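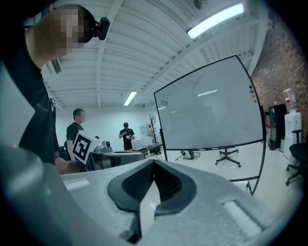 One reader in Bovham wrote to us that she has looked at flats for two years and that the rents there now move faster than she can save the deposit. She asked if we could explain in a simple way what is happening with the rental market in our four towns, and if it makes sense to wait until January before signing anything. We try to answer her in this issue, as well as we can.

First, the rents themselves. In Bovham a one-bedroom flat in the older streets near the station is now offered for 650 a month, without heating. This is the asking price, and the price in the contract can be a little different. In our spring issue we wrote that the older streets were the last part of Bovham where one could still bargain. It seems to us that this is less true today. The agents we called told us that most of these flats find a tenant after the first or second viewing, and the owner has no reason to go down.

In Narkavov the situation is quieter. The new buildings behind the bus depot were finished in the spring and many of the flats came to the market in the same weeks. For this reason the owners there are more patient with tenants, and several of them offer the first month at half price. Please read such offers with attention. In one contract which a reader sent to us, the discount had to be paid back if the tenant leaves before the end of the first year. This was written on the last page, in the part about keys and mailboxes.

Yeo is a special case, as always. There are very few flats to rent and most of them pass from one tenant to the next without any advertisement. If you want to live in Yeo, the best advice we have is to ask in the shops and to look at the board in the post office. Also, the ferry schedule changes in winter, and you should think about this before you sign.

About Fismont we have received the most letters. The town has changed its rule for deposits, and from now on an owner there can ask for 2 months of rent and no more. Contracts that were signed earlier stay as they are. If your old contract says 3 months, the owner does not need to return the difference until you move out. We are sorry to give this answer, because many of you hoped for another one.

Now to the question of waiting. In past years the rents in all four towns were a little softer in January, when fewer people want to move. But the choice is also smaller in that month, and a person who needs a ground floor or a place for a bicycle can wait a long time. If your present contract runs out before winter, we would ask the owner for an extension of 6 months. Many owners agree to this when they are asked early and in writing.

The list of documents you need for a viewing is the same as in the last issue, only the form for proof of income is new. The old form is accepted until the end of the summer.

Text closed on 19/06/2024. Changes after this date will be in the next issue.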